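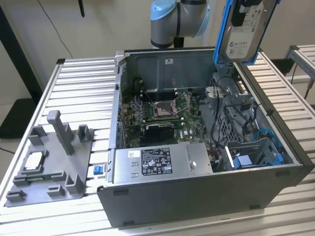 Puscombe Repair Notes

Welcome, and thank you for stopping by! Puscombe is a collection of 2,814 short notes written by people who fix things at home and in small shops — lamps, radios, sewing machines, old computers, a surprising number of toasters. Each note tells what was wrong, what the person tried, and how it all came out in the end.

What's in the folder

notes.csv has one row per note, with 16 columns. topics.txt lists the 20 topics we settled on after a good deal of friendly arguing.

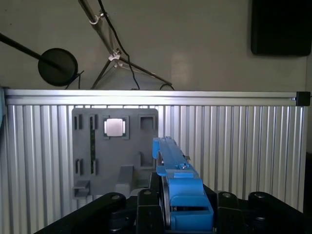 Blank cells mean the writer left that part out, so please don't read them as zero. Spelling is left just as it came to us, apart from names and street addresses, which Archana Pandey took out by hand (bless her patience).

Known gaps

Sewing machines are over-represented, and notes from before version 2 have no topic at all. Marleny Cusi is working through those and hopes to finish in November.

Questions and corrections go to Borghild Björklund, who loves getting them.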